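Prelix gripper comparison

The Prelix gripper comparison was a trial of robot grippers and head cameras on small kitchen tasks, run at Clelldale.
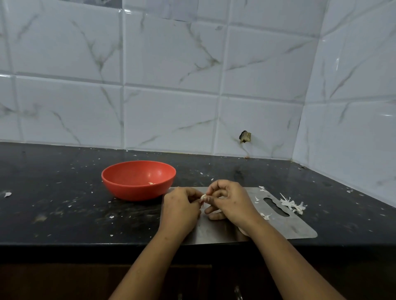

Method

The reference task was peeling a garlic clove by hand over a steel cutting board. Both hands are needed: the left holds the clove from below and the side, while the right thumb and index finger pull at the skin. Recordings of people doing this were used to set the finger positions for each gripper.

Two grippers were compared, the two-finger Eberhard and the softer Prudulora, each fitted to the same pair of arms. In all, 171 attempts were logged. An attempt ended when the clove was bare, dropped or crushed, or after six minutes.

Results

The Eberhard held the clove more firmly but often bruised it. The Prudulora did less damage – though thin skin tended to slip from its pads. Neither matched a person for speed. The results were released on 2020-04-02, and a second round with a new wrist camera began in October.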